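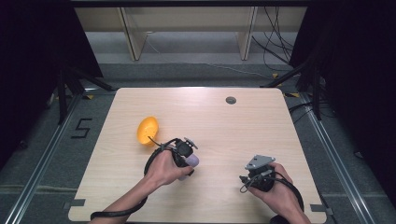
Bowl on its side, pale lavender cylinder in the left gripper, grommet hole at the top right of the table.

How to clear a tabletop and keep it cleared

Posted 17 Dec 2024

I have written 2363 words on this subject before, on the old Jimuvmont blog, and most of them were about choosing a tray. I take them back. You don't need a tray. A tray is a way of making your clutter look like it was delivered by room service.

What you need is a table, one bowl, and a rule about what goes in the bowl. The method below works for a desk, a craft table, a kitchen table, or whatever flat surface in your home currently holds the mail. My own is a desk from Rilness with a hole for cables, and I've used the same steps on a folding table that had no business being indoors.

What you'll need

One plastic bowl, cereal size or a bit bigger
A damp cloth and a dry cloth
A bag for trash
A box for things that belong in other rooms
A timer, if you are the sort of person who reads old birthday cards

Pick a bowl you don't love. A bright color helps, as you will lose it at least once under a sweater. Yellow or orange shows up nicely on pale wood. Mine came from Jarnow in a set and is the last survivor.

Step 1. Take everything off

All of it. People like to work around the lamp and the pencil cup, and those people have a ring of dust in the shape of a lamp and a pencil cup. Put things on the floor or a chair. If there's a monitor you can't move, fine, but clean behind the foot of it.

Step 2. Wipe, then look at it sideways

Wipe with the damp cloth, then the dry one, going with the grain if it's wood. Now get your eyes down near the level of the surface. Under an overhead light you mostly see glare, and glare forgives everything. From the side you'll see the jelly.

Do the corners last. Rounded corners are easy to wipe and easy to skip, and whatever you push off the top tends to cling just under the edge. Run the cloth along there too.

Step 3. See to the hole

If your table has a cable hole, this is where the crumbs have been going. Twist a corner of the cloth and run it around the inside of the rim. Check underneath as well. If you have a cover for it, put it back on. If you've never seen the cover, it's in the drawer with the allen keys, and you should leave it there until you have a whole afternoon.

Don't feed more cables through than you use. I once pulled three out of mine and only one was attached to anything.

Step 4. Sort with the bowl on its side

Lay the bowl down on the left of the table, with the opening facing you (or to the right, if you're right-handed). Now you can slide small things in along the surface without lifting them, which is quicker and a lot quieter. It also limits how much you can keep. An upright bowl will take a frightening amount of junk. A bowl on its side starts giving it back.

Pick up one object at a time and send it to one of four places: bowl, box, trash, or back on the table. The bowl is for small things that live on this table and have no other container. Erasers, clips, the good tape measure. Batteries don't count unless you know they work.

Round things go last. Anything shaped like a cylinder will roll as soon as you turn around, so hold on to it until you've made up your mind. Glue sticks and lip balm are the worst offenders in my house. Stand them on end if they'll stand, and put them in the bowl once it's upright again.

Step 5. Stand the bowl up and put it away from you

Set it at the back, off to one side, where you have to reach for it. A bowl within easy reach becomes an ashtray for receipts.

Step 6. Carry the box out of the room

Today. I left mine by the door in February and walked around it until it seemed like furniture.

How long it takes

My first go ran the length of a radio play and then a bit of the next one. Now it takes me less time than making coffee, though I make coffee slowly. If you're doing a big worktable, like the old Kang one in my garage, do half of it and stop for lunch.

Common problems

The bowl is full. Tip it out and do Step 4 again. Don't get a second bowl. I got a second bowl once and ended up sorting around 200 buttons between the two of them.

Someone else keeps putting things on the table. Put their things in the box. They will ask where everything is, and you can tell them it's in the box.

The table looks too bare. Give it a day.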